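Budgeting for a dexterous hand vs. parallel gripper, plus simulation before purchase

Posted in Equipment and Purchasing
Tags: end effectors, simulation, quotes, spares

Branislav Krajčí
Member, 15 posts

We are planning a kitchen-counter manipulation cell and need to submit the equipment request by the end of February. The arm is already chosen. The end effector is not. Two quotes are in hand: a two-finger gripper from Zanetti and a five-finger hand from Stillska. The hand costs several times what the gripper does, and the quote does not include the wrist adapter, the spare finger set or the controller license.

Tasks are tabletop only. Pick food items off plates, move plates, take fruit out of a basket, shift placemats. Nothing over the payload of either device on paper. We have the simulation side running and can load both end effectors.

What I need to know:
Is simulation good enough to decide between the two before money is committed?
What line items do people forget on a hand purchase?
Should the request cover one arm or two? The scene file is set up for two.

Lead time on the hand is quoted at 100 days. Gripper is in stock.

Ladi Tijani
Member, 233 posts

Simulation will settle reach and clearance. It won't settle grip. Contact on a glazed plate rim depends on friction values you typed in yourself, and so does anything soft. Use it to find out which objects each device can get its fingers around, and at which wrist angles, then stop there.

For your task list the plate is the item to check first. A flat oval plate lying on stone gives you very little under the rim. With a two-finger gripper you can pinch the rim from the side if the jaw tips are thin. With a hand you need room for the thumb on one side and the fingers on the other, and the wrist has to come in low. Look for forearm and wrist contact with the plate as well as the fingers. A lot of planners only check the hand links for collision and the wrist ends up resting on the thing you meant to pick. Turn collision on for every link down to the elbow before you trust a reach plot.

Basket second. Open-weave wicker is a poor collision mesh. If it was imported as a convex hull, the inside is solid as far as the solver is concerned and nothing can be taken out. Check that before you blame the hand. Run it both upright and on its side, because the opening points in a different direction and the approach is a different problem.

Forgotten line items on a hand:

Wrist adapter and bolts. Confirm the bolt circle against your arm flange in writing.
Cable set, with length measured along the arm at full extension plus slack.
Power supply, if the arm's tool connector can't carry the peak current.
Spare fingers. Order one set with the hand. Ordering later means a second freight charge and a second wait.
Fingertip pads. Consumable. Put them under operating costs if your rules allow it.
Calibration after a finger swap. Ask if it can be done on site.
Controller license, and whether it is per seat or per device.
Import duty, if it ships from abroad.

One arm or two: request one, with the mount, power drop and network port for the second included now. Moving a bench later costs more than an unused plate and a capped conduit. Don't buy two hands before one has run for a quarter.

Branislav Krajčí

Thanks. Basket was a convex hull. Fixed. Adapter for the Stillska is a separate part number and was missing from the quote. They are sending a revised one Monday.

Grukine
Member, 146 posts

get the gripper. we bought a hand and it has been in its case most of the year. if you need the hand later, buy it later

also check Prudia for refurbished, they had a few listed, don't know what condition

Ladi Tijani

The gripper is a fair choice if the tasks stay at pick and place. It stops being one if the placemats are a firm requirement. A thin woven mat lying flat on a counter has to be lifted at the edge or dragged to the overhang first. Either device can drag. Lifting an edge is easier with separate fingers, but get the vendor to demonstrate it on your mat before you put it in the justification. Ship them the mat.

On refurbished: ask for cycle count per finger and the date of the last tendon or gear replacement. No record, no purchase.

Branislav Krajčí

Mats are a requirement. Current plan is one arm, the gripper bought now from stock, and the hand as a second line conditional on the vendor demo. Collision is enabled on all links and I'm rerunning the plate approaches with the hand on the left side.
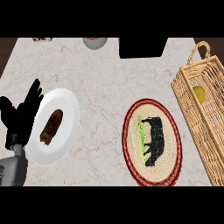 The wrist height gets swept next, then the approach angle. I'll post the reach plots for both devices when the revised quote is in, with the adapter offset included, as it moves the fingertips out from the flange and changes the low approaches.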